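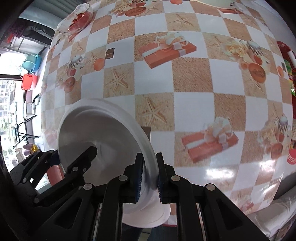 4. First night with the Moon

This section assumes the Trirnero is already on its tripod, the battery is charged and you have stopped admiring it in the hallway. If the tube is still in its box, go back to section 3. If it is cloudy, you have bought a telescope, and cloud is included in the price.

Before you go out

1. Put the tube outside with both caps on for 43 minutes before you want to use it. Our workshop in Skatby arrived at this figure by testing, and has been teased about it ever since. Forty-five will also do.

2. Check the date and time on the Esteban handset. It leaves us set to June 13, 2019, the day the first batch was finished, and it will go on believing this until you correct it. The date is entered day first.

3. Choose your town from the list. If yours is missing, pick the nearest one. Owners in Stovbridge will find it filed under "St Ovbridge", between two real saints. This will be fixed in the next update.

CAUTION: Never point the telescope at or near the Sun. The handset will refuse to take you there, but it has no say in what you do by hand. Do not leave the tube uncapped outdoors in daylight, and do not let a child "just have a quick look round" before sunset.

Lining up the finder

4. Take off the large cap at the front and the small one at the back. Most calls to our helpline end at this step.

5. Fit the 25 mm eyepiece and tighten the thumbscrew until it stops. It does not need to stop twice.

6. By hand, swing the tube to something that stays still and is a long way off, such as a chimney or a mast. The view will be upside down. All is well.

7. Look through the finder and turn its two side screws until the same chimney sits on the cross. Check the main eyepiece again. You will have knocked it. Repeat until both agree.

Note: Bedroom windows make excellent distant targets and very poor neighbours. Use the chimney.

Finding the Moon

8. Press GO, choose MOON and stand clear of the tube while it turns. It moves slowly and will not go round you.

9. If the Moon is not in view when the motor stops, use the arrow keys at speed 4. If the telescope has chosen a hedge, the date is wrong; return to step 2.

10. Turn the focus knob gently until the edge of the Moon is sharp. If it shimmers like the bottom of a swimming pool, you are looking across a warm roof. Move the tripod, or wait for the people in the house to turn the heating down.

11. Press TOUR. The handset holds 464 craters, seas and mountains, and will offer only those in sunlight on the night in question. To leave the tour, hold BACK for two seconds. Pressing it quickly and with feeling has no effect.

Note: A full Moon is the worst time to look, whatever the calendar on the kitchen wall says. There are hardly any shadows, and everything appears flat and rather pleased with itself. Try a few days either side of the half, and follow the line between light and dark.

Note: The ice reported near the lunar poles cannot be seen with this telescope, or with the larger one you are now thinking of buying. It lies in craters where the Sun never reaches the floor. We mention it on account of the letters.

If the picture is very bright

12. Screw the grey filter into the base of the eyepiece. The Moon will not harm your eye, but it will leave you blind to the garden step for several minutes.

Packing up

13. Choose PARK, wait for the beep, then switch off. Unplugging it first saves four seconds and costs you the alignment.

14. Leave the caps off indoors until any dew has gone. Do not wipe the mirror. Dušan Kolev, who polishes them, would like this printed larger, but we had already chosen the type.

Spare caps are part number 206. We keep plenty.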